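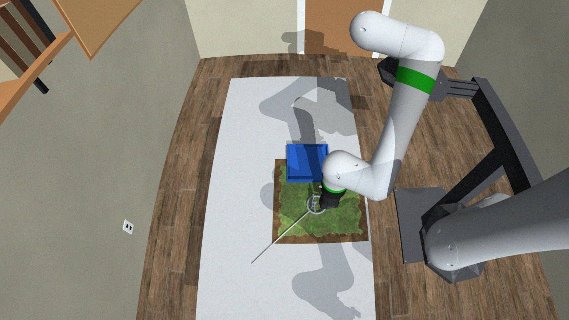
Two arms on one table: what rules do people follow?

Asked by Sistia, 29th January

We have two arms mounted on the same side of one long table. At the moment everything is tested in simulation and the real bench gets built in June. The task is pick and place, long-handled things off a mat and into a bin.

My supervisor wants a one-page set of rules for the bench before anyone powers up the real arms. I've looked at the standards and they are mostly written for factory cells with a fence. Ours is a teaching lab and people will be standing near the table. What should go on the page? Is it OK to let the second arm stay powered while the first one is working? And can I use the sim results as evidence that the speeds are safe?

3 answers

Answer from Xinyi Deng (accepted)

Start with the risk assessment and write the page from that. If you do it the other way you end up with a poster that doesn't match your bench. The standards still apply in a teaching lab. Not having a fence means you have to show some other way that people are protected.

Ours has been on the wall for a few years and covers these:

One person is in charge of the bench at a time and their name is on the whiteboard.

The emergency stop cuts both arms. Don't have one button per arm. People hit the wrong one.

The idle arm is parked in a set pose with brakes on. It can stay powered if its motion is locked out, but not if a script can still reach it.

Nobody reaches over the table while either arm is enabled, including to straighten the mat or pick up something that fell.

First run of any new program is at reduced speed. We cap the tool at 100 mm per second for that, and it stays there until 11 clean runs are logged.

On your last question, no. Sim is good for checking reach and whether the arms can hit each other or the frame. It won't tell you stopping distance with your real payload. Measure that on the bench, at the worst pose, and write the number down.

One more thing for your task. If you're gripping something with a long handle, the handle counts as part of the tool. Set up your keep-out zones with the item in the gripper, or the far end will swing well outside them. We had a 400 mm handle go past our line on a wrist turn and it was nobody's fault but the person who drew the line (me).

Answer from Qiu

just put tape on the floor and tell people to stay behind it. we've done this with our Skullier cell and never had a problem

Comment from Xinyi Deng: Tape is fine as a reminder but it doesn't stop an arm. I wouldn't list it as your main control.

Answer from Asabe Ibrahim

Agree with most of the accepted answer. I'd add two things.

Keep the sim and the bench matched. If someone moves the bin or remounts an arm, the model gets updated the same day and the change is signed. We do this in Plorkutine but a paper logbook works as well — ours ran to 17 pages before we switched.

Also check with your school's safety office early. Ours wanted the written assessment before the mounting plates were bolted down, and we lost a few weeks to that.

Comment from Sistia: Thanks both. Didn't think of counting the handle as part of the tool. Will redo the zones and take the draft to the safety office.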